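April, Saturday, started just after lunch

Third day with the Kindis picking package on loan from Nemura, and I'm writing this up while Teresa is still fiddling with the pendant, otherwise I'll forget half of it. Nuno, if you read this before Tuesday's call, please skip to the bit about the fingers first!

Setup went more kindly than the last kit we had in. The Olham manual wanted a whole morning just for calibration - this one took us 28 minutes, and that includes the time I spent hunting for the right hex key (it was in my apron). The software found the bin edges by itself on the second try, though I did have to raise the floor height by 4 mm before I was happy with the clearance.

We ran 320 picks before lunch. Blocks lying well apart are no trouble at all.

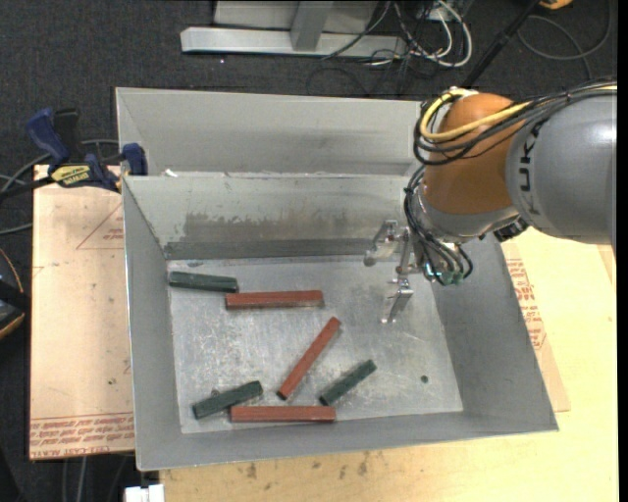 My worry is still the ones close to a wall, where the fingers want to come in at an angle the planner doesn't like, and it goes off and thinks for nearly four seconds before choosing something else. Teresa suspects the default approach cone is too tight and I'm inclined to believe her, she was right about the Caputo feeder as well.

To do: ask Nemura for the longer finger set and whether it's included in the quoted price, save today's log under both our names, and try the wider cone with the speed turned down.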